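C'est quoi, une coiffeuse ?
Rubrique Les meubles racontent – par Aiguo Kang

Non, pas la dame qui coupe les cheveux ! Enfin si, aussi. Mais une coiffeuse c'est également un meuble. Une petite table devant laquelle on s'assoit pour se peigner, se maquiller, mettre ses boucles d'oreilles, faire des grimaces. Même nom, deux choses différentes. Le français adore faire ça.

D'où vient le nom ?
De « coiffer », tout simplement. Et « coiffer » vient de « coiffe », un bonnet qu'on mettait sur la tête. Au départ, coiffer quelqu'un, c'était lui poser quelque chose sur la tête. Ensuite c'est devenu arranger les cheveux.

On dit parfois aussi « table de toilette ». Attention, pas les toilettes où on fait pipi ! La toilette, autrefois, c'était une petite toile, un bout de tissu qu'on étalait sur une table pour poser dessus les peignes et les brosses. Petite toile, toilette. Puis le mot a servi pour la table, puis pour le fait de se laver et de s'habiller. Un mot qui voyage, quoi.

Et avant ?
Très longtemps, pas de meuble exprès. Une table normale, le tissu, un miroir à main, et hop. Au 18e siècle, en France, les gens riches veulent des tables faites juste pour ça. Les menuisiers et les ébénistes s'amusent : miroirs qui se relèvent, petits tiroirs, cases cachées sous le plateau. On y range la poudre, les rubans, les lettres secrètes aussi (si, si).

Les pauvres, eux, avaient une cuvette et un broc d'eau. Pas de tiroir à rubans.

Pourquoi c'est tout arrondi ?
Regarde une table de cuisine. Souvent quatre coins bien droits. Une coiffeuse ancienne, ou une neuve qui imite l'ancien, a souvent des courbes. Le devant se gonfle comme un ventre, ou bien il rentre un peu. Les menuisiers disent « galbé ». C'est joli, et en plus on se cogne moins les hanches en se levant.
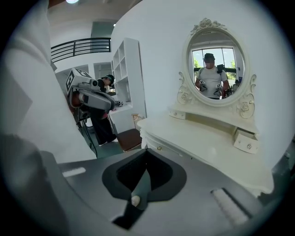 Une coiffeuse blanche très décorée, au dessus courbe et au bord arrondi. Au fond, des casiers blancs, vides.

Compare les deux meubles blancs. Les casiers : des cases ouvertes, avec des angles, on dirait un dessin fait à la règle. La coiffeuse : une ligne qui tourne. Pourtant les deux sont de la même couleur ! La forme change tout.

Courber du bois, comment on fait ?
Plusieurs façons. Découper la courbe dans un morceau épais – ça fait pas mal de chutes. Chauffer le bois à la vapeur pour qu'il se plie, puis le serrer dans un moule jusqu'à ce qu'il garde la forme. Ou coller des feuilles très fines les unes sur les autres, dans un moule aussi. Une feuille fine se plie facilement. Plusieurs collées ensemble, ça ne bouge plus.

Essaie avec du papier : enroule des bandes autour d'un verre avec de la colle, laisse sécher, retire le verre. Ça reste rond.

Et la couleur ?
Beaucoup de meubles sont peints. Le blanc renvoie bien la lumière, pratique pour se regarder dans la glace. Mais alors les traces de doigts... et le rouge à lèvres, n'en parlons pas. Un chiffon doux à peine humide, on essuie, on sèche tout de suite. Dans les décors creusés, un petit pinceau sec pour la poussière. Ça marche trés bien.

Casier ou tiroir ?
Un casier ouvert, on voit tout d'un coup d'œil. Bien pour les livres, les chaussures, les boîtes. Un tiroir, ça cache. Bien pour les petites choses qui roulent : élastiques, barrettes, perles. Une perle dans un casier ouvert, elle finit par terre.

À toi de jouer
Dessine ta coiffeuse à toi. Pas obligé que ce soit pour les cheveux ! Une table pour se déguiser, pour ranger des cailloux, des moustaches en papier. Mets au moins 2 courbes. Et une case secrète, tant qu'à faire. Si tu veux la montrer, tu peux l'envoyer à l'atelier Prunley, à Jastonport, on accrochera les dessins au mur en mars.

Les mots à retenir
Galbé : qui a une forme courbe, un peu gonflée.
Ébéniste : personne qui fabrique des beaux meubles en bois.
Plateau : le dessus d'une table.
Broc : grand pot avec un bec et une anse, pour verser l'eau.

La prochaine fois : le tabouret, et pourquoi il a souvent trois pied.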